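Who Is the Community Exhibition For?
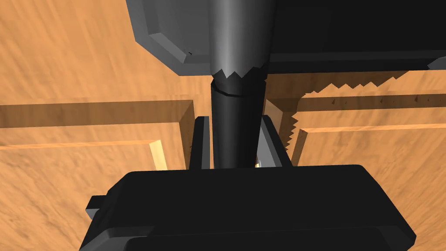
Wenche Ljungberg wrote to me after my last column to say that I had it backwards, that the people in the photographs were glad to be asked, and that it was a bit rich for someone with a press pass to tell them they had been used. She had been to the opening at Vullia. She had talked to the women whose kitchens were on the walls. They were proud, she said, and what business was it of mine to look for something wrong with that?

It is a fair question and I have been chewing on it since. I don't doubt the pride. I was in the same room, and I saw a woman bring her sister over to a print of a windowsill and stand next to it for a good ten minutes. What I doubt is everything that gets hung on that pride afterwards: the claims in the funding report, the line in the press release about lives changed, the word "empowered", which I have now met on so many wall texts that my eye slides straight off it.

Let me set out what happened, as far as I know it. Vullia is a health charity that works on a housing estate with bad damp and a worse bus service. A couple of years ago it decided that leaflets weren't working, and I believe them. It hired an artist, Teodor Ekström, to run workshops with residents in photography, stitching and a bit of clay. The results went on show in the estate's own hall in July, and then, because the hall show did well, a larger version was taken into town for the arts festival on 17th March, with proper lights and a printed guide.

The hall show was good. I want that on the record because I am about to be rude about the second one. It was badly lit and the labels were handwritten, and people argued with them. Somebody had crossed out a date and put the right one. A boy told me, at length, which of the stairwells in the pictures was the one where the lift sticks. The work was about the place and the people looking at it lived in the place, so there was nothing to explain. If a picture of mould over a cot made you angry, you could turn round and find a person from the housing office eating a samosa, and go and tell him so. Several people did.

In town the same picture was three times the size and had a paragraph beside it. The paragraph said the artist "invites us to consider the domestic interior as a site of resilience". I asked the woman who took it what she thought of that. She said she had wanted the mould gone.

That gap is my whole complaint. On the estate the picture was a demand with an address. In town it was something to feel moved by on the way to lunch. The visitors were kind. They said lovely things, and the residents who had been asked to stand by their work and talk about it seemed to enjoy hearing them. I would have enjoyed it too. But compliments are cheap for the person handing them out, and I have yet to meet a festival visitor who went home and wrote to a landlord.

Trygve Løken, who sits on the festival's programming side, put the case for it to me over a coffee he paid for, so I owe him a decent summary. He says the estate can shout at its own housing officer any day of the week and be ignored. Put the same pictures in front of people with some pull and the mood shifts, slowly, in ways you can't measure. He says that residents have as much right to the big white room as any graduate with a video piece, and that to keep their work in the hall, where it is "authentic", would be the real snobbery.

I agree with him on the second point, completely. On the first I would like some evidence. "In ways you can't measure" is doing a lot of lifting, and it is odd how often the things that can't be measured turn up in the annual report with a figure next to them. Vullia's says that 2000 people were "reached" by the town show. Reached how? I counted as reached, presumably. So did the man who came in to get out of the rain and asked me where the toilets were. The same report says that 35 residents took part in the workshops and that 19 of them finished. I would have liked a page on the ones who left. Did they get bored, or get work, or fall ill? Did they not fancy having their bedroom on a wall? We get a sentence, and the sentence is about "competing priorities".

Then there is the money. I asked whether residents had been paid for their time at the town show, given that they were there all weekend doing what a gallery would otherwise hire somebody to do. Travel and lunch were covered. Ekström had a fee, as he should, and so did the people who built the walls. When I raised this Wenche said that not everything has to be a transaction. I notice that this is mostly said about the people at the bottom of the budget.

And did the health part work? This was a health project, remember. It was meant to get people to the clinic earlier, and to get them talking about chests and sleep and worry. Perhaps it did. The clinic's lead nurse told me she thought more women were coming in and mentioning the workshops, and I trust a nurse's hunch a good deal further than a press release. But it is a hunch, and what she credited was the Tuesday sessions, the tea and the clay and the chat. She hadn't been to the town show. She was working.

So if there is to be another round, and I hear that there is, I would spend it differently. Run the workshops for longer. Pay the people who stand by the work. Let them write the labels, or leave the labels off. By all means take it into town, but send the housing office an invitation it can't easily refuse and print its phone number on the guide in large type.

Wenche will say that I have missed the joy of it. I probably have missed some. I did go back to the estate last week, though, to see the picture of the windowsill, which has been returned and is hanging in the hall next to the fire notice. The print looks very well there. The damp has got into the corner of the mount.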